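Los dibujos de plantas en el papel pintado y en los objetos de escritorio

Trabajo de la asignatura Cultura Visual Cotidiana
Autora: Yuxi Song
Entregado el 9 de febrero

1. Introducción

Cuando llegué a vivir a esta ciudad, la habitación que alquilé tenía en la pared un papel con hojas grandes de color verde. La dueña me explicó que su madre lo había elegido y que no quería cambiarlo. Durante el primer curso estudié todos los días delante de esas hojas y así empecé a preguntarme por qué las personas ponemos plantas dibujadas en los lugares donde vivimos. Este trabajo intenta dar una respuesta pequeña a esa pregunta.

El tema es muy amplio y por eso lo he limitado a dos tipos de dibujo. El primero es el dibujo de línea, que viene de las láminas de botánica y usa pocos colores. El segundo es el dibujo de color con flores y frutas, que en las tiendas se vende muchas veces para cocinas y habitaciones infantiles.

2. Un poco de historia

El papel pintado se usaba en Europa como una solución más barata que las telas en la pared. Al principio se imprimía con bloques de madera, y en el siglo XIX las máquinas de cilindros permitieron producir rollos largos a un precio bajo. Los motivos de plantas ya existían en los tejidos y pasaron al papel casi sin cambio.

La lámina botánica tiene otro origen. Servía para reconocer una especie, y el dibujante debía mostrar con claridad la hoja, el tallo y la flor. Cuando este dibujo pasa a la pared pierde los nombres y las explicaciones, pero conserva la línea fina. En mi opinión, de ahí viene su aspecto serio y tranquilo.

En la cultura en que crecí, las plantas pintadas tienen además un significado propio. El bambú y la flor del ciruelo se relacionan con el carácter de una persona. Mi abuela tenía un biombo con ciruelos y nunca lo llamaba decoración - decía que era compañía para el invierno.

3. Método

En agosto preparé un cuestionario de ocho preguntas y lo repartí entre estudiantes de dos residencias. Recibí 81 respuestas, pero solamente 75 estaban completas y son las que he utilizado. También visité la tienda Hovland, que vende papel por metros, y hablé con el encargado durante unos 40 minutos. Él me permitió mirar los muestrarios antiguos de la casa Gano, que ya no se fabrican.

El cuestionario preguntaba por la pared de la habitación actual, por la pared de la infancia y por los objetos que se usan para estudiar. La última pregunta era abierta.

4. Resultados

La mayoría de los participantes prefiere una pared lisa, sobre todo de color blanco o gris claro. Entre los que prefieren un motivo, el dibujo de línea es más aceptado para un lugar de estudio. Varias personas escribieron que las flores de colores les recuerdan a la casa de sus padres y que por eso no las elegirían ahora, aunque les gustan.

El encargado de Hovland me dio una explicación diferente. Según él, los clientes jóvenes miran primero si el color del papel combina con las cosas que ya tienen, y un fondo gris con líneas admite casi cualquier objeto. Un estuche morado, por ejemplo, cambia bastante de aspecto entre un estampado rosa de fresas y flores y otro de líneas botánicas sobre gris pálido.

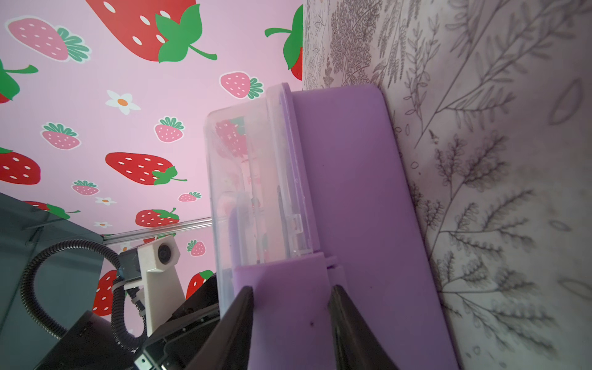

4.1. Las respuestas abiertas

En la pregunta abierta aparecieron recuerdos muy concretos. Una estudiante contó que seguía con el dedo las ramas del papel antes de dormir. Otro participante recordaba una unión mal hecha, donde media flor no coincidía con la otra media, y que esto le molestó durante toda la infancia. Muchos hablaron también de cuadernos y carpetas: los de la marca Kemari, con hojas en la cubierta, fueron nombrados varias veces.

5. Dificultades

La pregunta cinco estaba mal redactada. Yo escribí "papel con plantas" y algunas personas entendieron papel de carta. He dejado fuera esas contestaciones en la tabla del anexo. Además, los muestrarios de Gano no llevan fecha, y solo he podido ordenarlos por el tipo de encuadernación - es un criterio débil, lo reconozco.

6. Lo que queda por hacer

Me gustaría repetir el cuestionario con personas mayores de sesenta años y comparar sus recuerdos con los de los estudiantes. El encargado mencionó también los catálogos de Kuson, que se guardan en otro almacén, y he pedido permiso para consultarlos en el segundo semestre.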